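Community Help > Home Electrics > Extension Leads

Jan 28, 2023, posted by Ekene Afolabi

Can I fix a power strip to a work table for good?

I have a low table with a white board on top that I use for small repairs. The power strip just sits loose and slides whenever I pull a plug out. I'd like it fixed down but I don't want to drill into the strip itself. It has no keyhole slots on the back that I can find. Total load would be a lamp and a soldering station, 268 watts together.

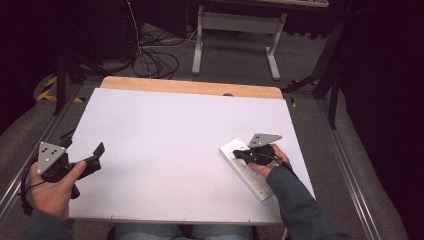 White power strip lying at an angle on the board.

Marijke Segers
Don't drill the casing. Unplug it and use two screw-on brackets that grip the ends, or heavy-duty hook and loop tape if you want to lift it off later. Wipe both surfaces first and leave the tape overnight before plugging anything in. Your load is fine, but check the rating printed on the strip. Keep it near the back so the lead isn't across your knees.

Edin Ivanov
Cable ties through the table. Worked on mine.

Krešimir Yordanov
I'd go with the tape too. Foam pads let go on me in November after one warm week.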